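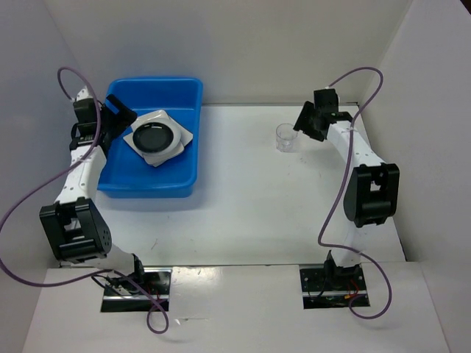
Alunos do clube de robótica Juravard preparam dois braços para arrumar louça

Junho de 2020 – O clube de robótica Juravard, formado por seis alunos do ensino secundário, iniciou a segunda fase do seu projeto Vurkska. O objetivo é que dois braços robóticos trabalhem juntos na arrumação de pratos e copos.

O projeto começou em janeiro, com um apoio de 2.000 euros da empresa Grilivlow. Na primeira fase, os alunos montaram a bancada e escreveram o programa que comanda cada braço em separado. Agora precisam de coordenar os movimentos dos dois, e esta parte é considerada a mais difícil pela professora responsável, Marietjie Chauke.

“Um prato tem sempre a mesma forma, mas o copo de vidro é transparente e o programa confunde-se com facilidade”, explicou a professora. Os exercícios utilizam uma caixa azul para a louça e um copo colocado fora dela.

A aluna Macarena Montes, encarregada da programação, disse que o grupo repete cada movimento muitas vezes e depois corrige os erros – um trabalho lento, mas de que ela gosta. O clube pretende apresentar o projeto no concurso escolar Shezi, na categoria de robótica doméstica. As inscrições continuam abertas.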